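The Mellville store was due to open Thursday at seven, and at four on Wednesday afternoon the chilled case by the door was still full of birthday cards.

Gunhild Bisgaard stood in front of it with the layout plan from head office. The plan put sandwiches there, next to coffee and phone chargers, under the heading Morning. Cards belonged in Occasions, at the back.

"Who did this?" she asked.

"I did," said Jui-lin Kan. "The case isn't cold. Kineo can't send anyone until Friday. I didn't want it empty."

Gunhild had opened stores for Sustbridge for eleven years. She had 2712 lines to get on the shelves and 836 of them were still in the stockroom.

"Put the sandwiches in with the milk," she said.

"The milk is under Evening."

"I know where the milk is."

They worked until nine. Jui-lin cut open boxes and Gunhild filled the shelves, and they didn't talk much. At one point a man knocked on the glass and asked for dog food. Gunhild let him in. The register wasn't running, so she wrote down what he took and he left a five on the counter.

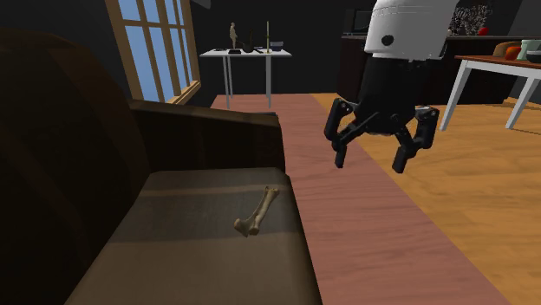 The sofa, Wednesday night.

When she got home she sat down without taking off her coat. She thought about the man. He had walked past Morning and Evening and gone straight to the bottom shelf by the wall, where the dog food had been when the place was still Hafþórsson's.

She called Jui-lin.

"Where does the plan put pet food?"

"Weekend," Jui-lin said. "Aisle four."

"And where did we put it?"

There was a pause. "By the wall. I used to shop there."

"Leave it," said Gunhild, and set her alarm for five.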